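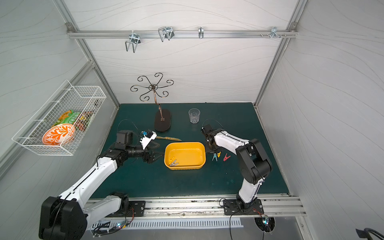
Do you know how an island is made? Some islands are born from a volcano under the sea, and some were once part of the big land, until the water came between. Imagine a yellow tray with rounded corners, like the one on the green table. The tray is the island, and the green all around it is the sea. Now you can think what it means to live there: to go anywhere else, you must cross the green!

Grunanier is a small island of the second kind. Long ago it was a hill. Then the sea rose slowly, and only the top of the hill stayed dry. Today 431 people live there, and nearly 100 of them are children.

How do you get to Grunanier?

You take the ferry from the town of Clidcombe. The trip needs 10 minutes when the sea is calm – a little more when there is wind. Stand on the left side, and you will see the lighthouse of Hollis Point first.

What can you do there?

In July you can swim at Rernley Beach, where the water is shallow for a long way. You can also look for crabs between the rocks. Please put them back gently in the same place, they have their home there. In winter many sea birds come to rest, and then the beach belongs to them.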